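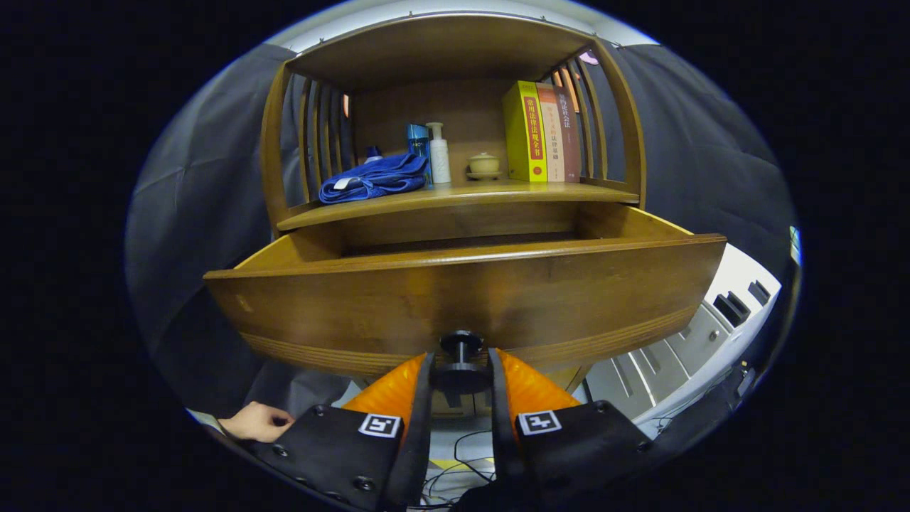
Pakside gripper

The Pakside gripper is a hand-held, two-finger gripping tool used to record manipulation tasks without a robot arm. It was developed in a shared workshop in Ellwood and is built largely from printed and off-the-shelf parts. An operator holds the tool, performs a household task with it, and a camera on the tool records the motion of the fingers and the objects between them. The recordings are later used to train a control policy for an arm fitted with the same fingers.

Background

The project began as an attempt to reuse a parallel gripper from an earlier build, the Undus arm, which had been limited by the time needed to teach it new motions. Each motion had to be entered joint by joint on a laptop. A hand-held copy of the gripper removed the arm from the teaching step. The first working version was finished in December, and revision 5 of the drawings was released to workshop members on 8/10/21.

Construction

The two fingers are thick black plates held with round black screws. Each carries a ribbed orange pad on its inner face. The pads are the only parts meant to touch an object during normal use, and they are treated as wear items. In the workshop's tests a set lasted 1,000 grasps before the ribs were visibly rounded.

A square black-and-white marker is fixed to the outer face of each finger. Software finds both markers in the video and computes the opening between the fingers from their positions. No encoder is fitted. The maximum opening is 86 mm. The markers must be flat and free of glare; matte paper under a thin matte film gave fewer lost readings than glossy labels.

The fingers run on a shared rail and are linked so that they close by equal amounts toward the center line. A spring returns them to the open position when the trigger is released.

Test furniture

Most early recordings were made on full-size furniture – a deliberate choice, as small mock-ups had produced motions that did not transfer to the arm. One station uses a honey-brown wooden cabinet with an open, arched display shelf above a wide drawer. The drawer has a black round knob on a short stem at the bottom center of its front, and gray curtains hang around the station. Books, a folded blue towel, bottles and a lidded cup on a saucer stand on the shelf. The drawer itself is kept empty for the pulling task.

Drawer task

The drawer task consists of an approach with the fingers open, a grasp on the knob, a straight pull, and a release. The knob is approached with one finger on each side. Closing on the stem alone is counted as a fault, because the pads can then slide along it under load. A full session is 100 pulls, with the starting position of the tool changed between pulls.

Pulling off axis makes the drawer bind in its runners. Such recordings are kept but labeled separately – the arm is later expected to recognize the rise in resistance and correct its line.

Calibration

Calibration is done before each session. The fingers are closed fully, then opened fully, and the software stores the marker spacing at both ends. The step is repeated after any change of pads, as a new pad shifts the closed position slightly.

Known limitations

Marker tracking fails when a finger is turned far from the camera or when an object covers one of the markers. Short gaps are filled by interpolation. Longer gaps cause the recording to be split. The tool has no force sensor, so grip strength is not recorded.

Variants

The Spahić variant has narrower fingers for small handles and keeps the same rail and trigger. Its pads are not interchangeable with those of the standard model.

See also

Undus arm
Parallel gripper
Fiducial marker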